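Nous utilisons des cookies pour mesurer l'audience de ce site. Accepter | Refuser | Personnaliser

Accueil | Le réseau | Ateliers | Comptes rendus | Contact

Groupe de travail Manipulation
Compte rendu de la réunion du 19/01/2023

Présents : les représentants des trois ateliers, le service achats, la maintenance, le support technique de Mudaliar (à distance, points 2 et 3 uniquement).
Excusé : le service formation.

1. Approbation du compte rendu précédent
Approuvé avec une correction au point 4 : la licence du simulateur court jusqu'en février et non jusqu'à la fin du trimestre.

2. Offre Uvurex
Mudaliar distribue le kit Uvurex : main articulée, bride de poignet, module de commande et logiciel Rarkness. Le kit est prêté pour évaluation pendant 28 jours à compter de la mise en service. L'offre écrite comprend l'installation, une journée de prise en main et l'assistance par téléphone aux heures ouvrables.

Le contrat d'entretien est proposé à 900 euros par an. Le jeu de doigts de rechange est facturé 497 euros. Les achats demandent si le pouce peut être commandé séparément. Réponse de Mudaliar : pas au catalogue actuel, la question est transmise au fabricant.

La garantie s'arrête à 3000 heures de fonctionnement. La maintenance fait remarquer que le compteur d'heures n'est visible que dans le menu administrateur de Rarkness et demande un accès en lecture. Accordé.

3. Comparaison avec la pince Tivine
La pince Tivine à deux mors reste en service à l'atelier 2. Elle se règle plus vite et l'équipe la connaît. Elle marque en revanche les pièces souples, et chaque changement de format oblige à remplacer les mors. L'atelier 1 souhaite que la comparaison porte sur les mêmes objets et le même ordre de passage. L'atelier 3 rappelle que la Tivine n'a jamais été essayée sur les sachets et qu'il faudra prévoir une demi-journée pour cela.

Mudaliar précise que les profils de prise livrés avec Rarkness sont modifiables par l'utilisateur. Les profils modifiés ne sont pas couverts par l'assistance téléphonique. Le groupe demande que ce point figure noir sur blanc dans l'offre définitive.

4. Essais de prise
Le protocole retient des blocs, des fruits, des cubes de couleur et des sachets transparents. Le tapis de mousse est conservé pour toute la durée de l'évaluation. Les résultats seront notés objet par objet sur la fiche commune, avec le profil utilisé. 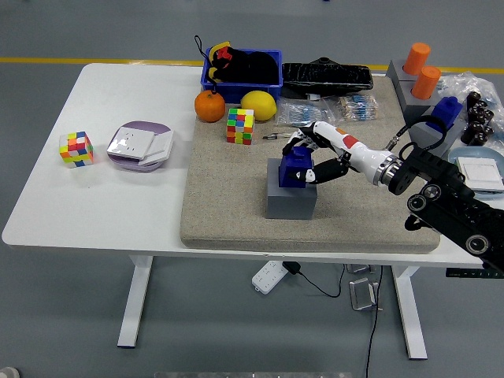
Prise du bloc bleu foncé posé sur le cube gris, kit Uvurex.

L'atelier 1 demande que les essais sur l'orange et le citron soient faits à vitesse réduite au premier passage. Accepté. La maintenance demande par ailleurs un chemin de câble au sol pour le poste d'essai.

5. Décisions et suites
- Achats : obtenir l'offre définitive de Mudaliar, avec la clause sur les profils modifiés.
- Maintenance : accès en lecture au compteur d'heures, devis pour le chemin de câble.
- Atelier 2 : libérer la pince Tivine une demi-journée.
- Atelier 3 : fiche commune à déposer sur le serveur avant le début de la comparaison.
La décision d'achat est reportée à la réunion de février.

6. Divers
L'armoire de l'atelier 1 ferme de nouveau. Deux clés sont à retirer à l'accueil contre signature.

Séance levée à 11 h 40.

À lire aussi
Compte rendu : renouvellement de la licence du simulateur
Pince Tivine : fiche de réglage des mors
Rarkness : créer un compte en lecture seule
Calendrier des ateliers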